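Small presses should stop charging reading fees

I have edited poetry for a small press for long enough to have defended reading fees in public more than once. I want to take that back, and I want to do it with numbers, because the argument for fees has always been made with numbers and the argument against them has mostly been made with feelings.

The case for the fee goes like this. A press has costs. Submission software has a monthly bill. Contest judges should be paid. Most small presses lose money on most books, and a few dollars from each person who sends a manuscript can make the difference between two titles a year and three. The writers get a careful reading, the press stays open, and the winner gets a book.

I believed that. Then, last July, I sat down with our records and worked out what the fees did for us.

We publish as Clulach. In our last open period we took 313 poetry manuscripts at 22 dollars each. The money went to the judge, the software, the prize, and the printing of one book. What was left would have covered postage for review copies and not much more. In return, we had turned away an unknown number of people who looked at the page, saw the fee, and closed it.

That second part never shows up in the accounts. A writer who doesn't submit leaves no record. When we said our fee was modest and that few people complained, we were hearing only from the people who had paid it.
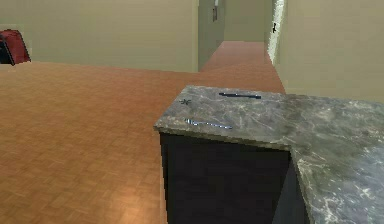
What the fee costs a writer

A first book of poems is often sent out for three or four years before it is taken. A poet who enters ten contests a year at our price spends 220 dollars a year, and many of the larger contests charge more than we did. Add a residency application or two, and the poet is paying a real bill each year for the chance to be read. Most of them will never get it back in royalties. A typical print run for us is 200 copies, and we are pleased when we sell through it in the first year.

People with salaries can absorb this. A lot of the poets I most want to read don't have salaries. They have shifts, or adjunct contracts that end in spring. Many presses offer waivers, and we did too, but a waiver asks someone to write to a stranger and say they can't afford it. Some will do that. Plenty would sooner wait for next year, and next year they are in the same spot.

There is also what the fee does to the reading. Once people have paid, the editors feel they owe them something, and what they usually owe is speed and a polite form letter. We got very good at both. I don't think we got better at reading. With a large stack of paid entries and a date on the calendar, I was reading eight pages and making up my mind. The old arrangement, where manuscripts came in free and slowly and sat in a box until I was ready for them, was ruder to writers in some ways, and I found better books in it. 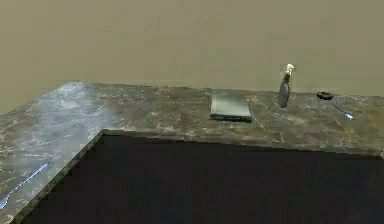

An editor at Nomora, a press about our size, read an early version of this and disagreed with nearly all of it. Drop the fee, she wrote, and you will get three times the manuscripts, most of them sent by people who have never opened one of your books. Her press tried it for one season. They received 1,872 submissions in a single month, the readers quit halfway through, and some writers waited more than a year for an answer. In her view a fee is the least bad filter there is, and being ignored for free is no kindness.

I take that seriously. A free call with no limits is a bad plan for a press with two part-time editors. But the trouble she describes is a trouble of volume, and money is only one way to hold volume down. A cap does it too. So does a short window, or asking for a sample of ten pages before the full manuscript. None of these sorts people by what they have in the bank. A cap is first come, first served, and that has its own unfairness, because people with free mornings get in before people at work. We opened ours at seven in the evening to help with that. It helped a little.
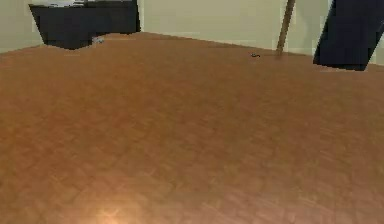
Where the money should come from

If the fee goes, something has to replace it, and I won't pretend the choices are good. Grants are uncertain and take weeks to write. Donations favor presses in cities with rich readers. Selling more books is the right answer and the hardest one.

What worked for us was a subscription. Readers pay once and get everything we publish that year, which for us is two full-length books and a chapbook. It took a year and a half before the subscriptions brought in what the contest used to. During that time we did one fewer title, and I cut my own pay, which was small to begin with. I don't suggest that a press living month to month can do this on short notice. I do suggest that most presses have never tried it, because the contest money was already there and it was easy.

Zuveneo, a chapbook press I admire, went another way and asks submitting writers to buy any book from any small press and name it in the cover letter. There is no receipt and no checking.
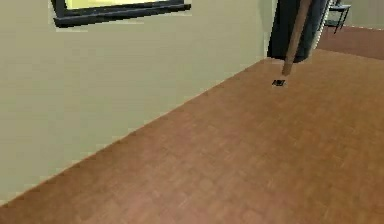 I like that better than a fee, though it is still a purchase, and a library copy ought to count. I have heard they are thinking of changing the rule to say so.

The Aryee prize, which is larger than anything we could run, still charges and probably always will. Its organizers say the fee pays for the readers, and it may. I would ask them to publish the figures. Any press that charges writers should put on its submissions page how many manuscripts came in last time, what the total was, where it went, and how many books came from the open pile as opposed to invitations. We should have done it from the first year. Our page would have been embarrassing, and we would have changed things sooner.

Our next open period has a cap of 200 manuscripts and no fee. We will answer everyone within five months. If we miss that, the date we promised will still be on the site for anyone who wants to point to it.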